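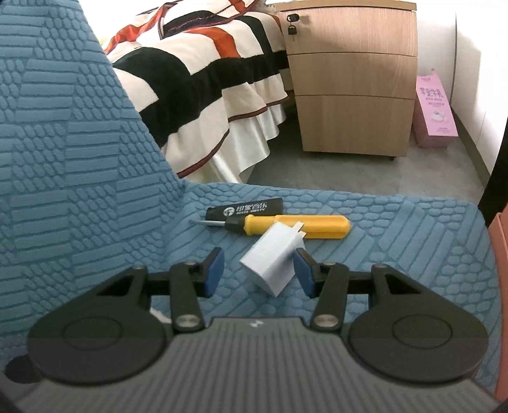 The between-tenants safety walk-through, October edition

I've been renting out the upstairs unit at 2945 Cozma (furnished, one bedroom, built in 2000, so it has some modern manners and some really odd ones) and this is the list I carry around with me every time a tenant moves out. My comments are under each item. I add to them as I go, so some are long and some are grumpy. Copy whatever you like!

I do the whole thing in one afternoon with a flashlight, a step stool, a plug-in outlet tester, a roll of painter's tape for marking problems, and a sandwich.

FRONT DOOR AND STAIRS

1. Deadbolt turns freely from inside without a key. OK
Smooth as anything. I gave it a puff of graphite last spring and haven't had to touch it.

2. Strike plate screws tight. FIXED
Two were loose again. I finally gave up on the short ones that came with the plate and put in three-inch screws that reach the framing. Should have done it years ago.

3. Handrail solid from top to bottom. OK
I hang my weight on it at every bracket, which looks ridiculous, but a gentle tug tells you very little. The bottom bracket used to creak and it's quiet now.

4. Stair treads, nosing and light. WATCH
Treads fine. The nosing on the fourth step up has a corner starting to lift, so I glued it and taped it and I'll look again in a week. The light works from both switches. (It did not the first year I owned the place, and I walked up in the dark with groceries more than once before I learned what a three-way switch was.)

SMOKE AND CARBON MONOXIDE ALARMS

5. Press the test button on every alarm. OK
Bedroom, hallway, living room, and the one at the top of the stairs. All loud. The dog downstairs agreed.

6. Check the date on the back of each one. REPLACE ONE
You have to twist them off to see it. The hallway alarm is at the end of its ten years so it's getting swapped before anybody moves in. I wrote the install date on the new one in fat black marker, on the side this time, where I can read it from the stool.

7. CO alarm near the bedroom. OK
Battery changed anyway. I change them at every turnover and put the old ones in my TV remotes.

KITCHEN

8. Range anti-tip bracket engaged. OK
Grab the back of the stove and try to tilt it toward you, carefully, with nothing on the burners. It should stop almost right away. Mine wasn't hooked in at all after the floor was redone, and I only found out because Rocío Robles, who cleans for me, asked why the stove moved when she leaned on the door.

9. Burners, knobs and igniters. OK
All light on the first or second click. One knob is a replacement and doesn't match. Still bothers me.

10. Hood filter. CLEANED
Oh boy. I soak it in the sink with dish soap and very hot water and go do something else for an hour. Two rounds this time. Somebody liked frying!

11. GFCI outlets trip and reset. OK
Both by the sink. Test, click, dead; reset, click, alive. I check with the tester as well as the button.

12. Fire extinguisher. OK
Needle in the green, pin in, hose not cracked. It hangs by the door out of the kitchen and I keep moving it back there, as tenants love to tuck it under the sink behind the trash bags.

13. Under the sink. WATCH
Dry shelf, dry trap. There's an old stain on the left and I've drawn a pencil line around it, so I'll know if it ever grows. It's stayed inside its line for two tenants now.

BATHROOM

14. Hot water temperature. ADJUSTED
I run the tap for a few minutes and hold a kitchen thermometer in a mug under it. I like 120 at the tap and it was over that. Turned the heater down a hair, waited until evening, tested again, good.

15. Grab bar. OK
Same method as the handrail. It's screwed into blocking, and I have a photo from when the wall was open to prove it to myself whenever I start to wonder.

16. Exhaust fan. OK, NOISY
It holds up a square of toilet paper, so it's pulling air. It also sounds like a small plane. Horácio Paiva next door swears a drop of oil would quiet it down and I've told him he's welcome to come and try.

17. Tub mat and floor. REPLACE
New mat. I don't try to save them.

LIVING ROOM AND BEDROOM

18. Tall furniture anchored. FIXED
Bookcase strap was fine. The dresser had been moved to the other wall and the strap was just dangling behind it, so I found a new stud and did it again. Please, if you only do one item on this list, do this one.

19. Seating: legs, joints, wobble. OK
I sit in everything, rock side to side, then flip over whatever I can lift and snug up the screws. Run a hand along the underside for staples too. I went down the sides of the cushions and found a hair tie and a spoon.

20. Lamp cords and power strips. ONE TOSSED
The floor lamp cord had been pinched flat under a table leg, so out it went. No power strips plugged into other power strips this time, hooray.

21. Window locks and bedroom exit. OK
Bedroom window opens all the way and stays up by itself. I climb halfway out to make sure I could. My knees did not enjoy it.

22. Blind cords. OK
All cordless now.

LAUNDRY CLOSET

23. Dryer duct. CLEANED
I pull the dryer out and do the full run with the brush, from the wall to the outside flap. I got a pile the size of a cat. The flap outside was stuck half open with lint, and a wasp had plans for it.

24. Washer hoses. OK
Braided ones, no bulges, no rust at the fittings. I feel around each connection with a dry paper towel.

ELECTRICAL PANEL

25. Labels match reality. FIXED
One breaker said "misc." It runs the hallway and half the bedroom, so that's what it says now. Took me twenty minutes of running back and forth with a radio turned up loud.

26. Clear space in front. OK
Ironing board moved. It'll be back.

STILL OPEN

Hallway alarm: bought, goes up tomorrow morning.
Stair nosing: recheck the glue in a week.
Bathroom fan: waiting on Horácio and his oil can.
Tub mat: pick up along with furnace filters.
Ask Madalena Mendes if her insurance wanted photos of the water shutoff. Mine didn't ask but I took some anyway, and there's now a red tag on the valve so a tenant can find it in a hurry.

Signed off everything else at 5:40 p.m. and ate the second half of the sandwich on the stairs.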